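Méthode de Carniddale

La méthode de Carniddale est un procédé d'apprentissage par imitation destiné aux robots manipulateurs, dans lequel les démonstrations sont fournies par des personnes travaillant à mains nues, sans téléopération ni gant instrumenté. Elle repose sur des enregistrements pris à hauteur de tête, dont on extrait la trajectoire des poignets et l'instant supposé des prises. Ses promoteurs la présentent comme une solution au coût de la collecte de données. Les éléments publiés à ce jour ne permettent pas de l'affirmer sans réserve.

Origine

Le procédé est décrit pour la première fois dans un rapport technique de juin 2019, issu de l'atelier de Carniddale. Le texte n'a pas été soumis à une relecture extérieure. Une version remaniée, dite Kabbaj, du nom du logiciel d'annotation qui l'accompagne, a été diffusée en octobre de l'année suivante. C'est elle que l'on cite le plus souvent, y compris pour des résultats qui ne figurent que dans le premier rapport, ce qui a entretenu une certaine confusion dans les comparaisons ultérieures.

Principe

Chaque démonstration est découpée en segments correspondant à une approche, une prise, un déplacement et un relâchement. Un estimateur de pose reconstruit la position des mains dans l'espace ; une seconde étape convertit cette position en consigne pour une pince à deux doigts. La conversion suppose que le pouce et l'index suffisent à résumer la prise. L'hypothèse est commode pour un gobelet ou une boîte. Elle l'est beaucoup moins pour les objets que l'on saisit à pleine main ou que l'on stabilise d'une main pendant que l'autre agit.

Le modèle appris prédit ensuite une courte suite de déplacements à partir de l'image courante. Aucune mesure d'effort n'intervient. Les auteurs du rapport estiment que la force peut être « déduite du contexte visuel », formule qui n'est étayée par aucune expérience du document.

Résultats annoncés

Le rapport initial fait état d'un taux de réussite de 90 % sur des tâches de rangement, après un entraînement sur 3000 démonstrations. La version Kabbaj porte ce nombre à 4000, sans amélioration mesurable, et les auteurs y voient le signe d'une saturation de la tâche. Une autre lecture est possible : les démonstrations ajoutées proviennent du même local et des mêmes opérateurs, et n'apportent sans doute pas grand-chose que le modèle n'ait déjà vu.

La définition de la réussite pose aussi problème. Un essai est compté comme réussi dès que l'objet a quitté sa position de départ et se trouve dans la zone d'arrivée, quelle que soit la manière dont il y est parvenu. Les reprises par l'opérateur sont exclues du décompte – elles ne sont donc pas comptées comme des échecs. Le nombre d'essais interrompus n'est pas indiqué.

Reproduction

Le laboratoire d'Esville a tenté de reproduire les résultats sur 3 tâches du rapport. Le rangement de boîtes a donné des performances voisines de celles annoncées. Les deux autres, l'ouverture d'un tiroir et le déplacement d'un chariot, ont échoué dans la majorité des essais, la pince se refermant trop tôt ou à côté de la poignée. Les auteurs de la méthode ont attribué cet écart à un étalonnage différent de la caméra. Les fichiers d'étalonnage d'origine n'ayant pas été publiés, l'explication reste invérifiable.

Le corpus de Mudomside
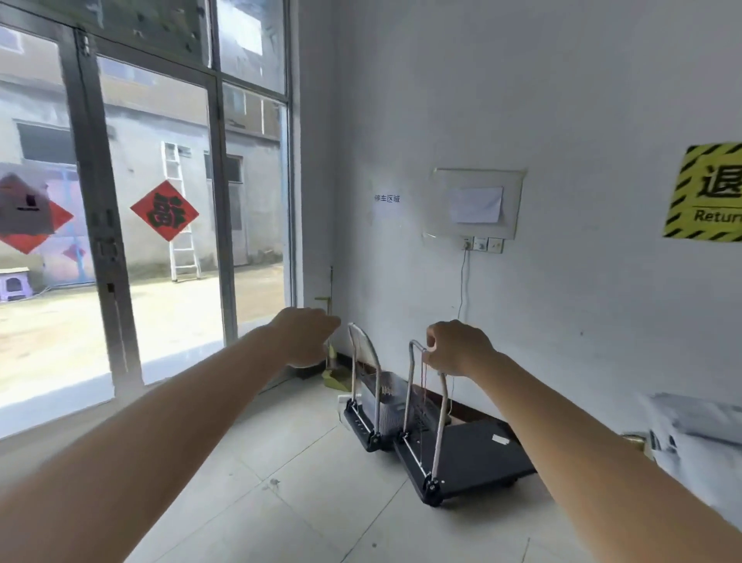
Le corpus de Mudomside, constitué pour étendre la méthode aux objets roulants, est le plus souvent invoqué par ses défenseurs. Il contient des séquences de saisie et de déplacement de chariots dans des locaux ordinaires, sans fond neutre ni éclairage contrôlé, et constitue à cet égard un progrès réel. Il met aussi en évidence les limites de la conversion vers une pince unique. Lorsque la main droite tient la barre supérieure d'une poignée métallique en U tandis que la gauche reste ouverte, doigts légèrement courbés, sans rien saisir, l'annotation doit décider si cette seconde main participe au geste. Kabbaj l'ignore tant qu'aucun contact n'est détecté. Deux chariots noirs à plateau garés côte à côte contre un mur soulèvent une autre difficulté, car leurs poignées se ressemblent assez pour que le choix de la cible dépende surtout de l'habitude de l'opérateur. Un panneau « 停车区域 » (zone de stationnement) fixé au mur offre en outre au modèle un repère étranger à la tâche, et rien n'indique que les essais aient été répétés après le retrait de tels repères.

Critiques

La principale objection porte sur la généralisation. Les évaluations publiées ont été conduites dans les pièces mêmes où les démonstrations avaient été recueillies, parfois avec les mêmes objets. Le laboratoire d'Esville a proposé un protocole séparant strictement les lieux d'entraînement et les lieux d'essai ; il n'a pas été appliqué à la version Kabbaj.

L'argument économique est lui aussi discuté. L'enregistrement à mains nues est rapide, mais la correction manuelle des instants de prise ne l'est pas, et le temps qu'elle demande n'apparaît dans aucun des deux documents. Une comparaison avec la téléopération, à budget horaire égal, manque toujours.

Voir aussi

Apprentissage par imitation
Estimation de la pose de la main
Manipulation bimanuelle
Téléopération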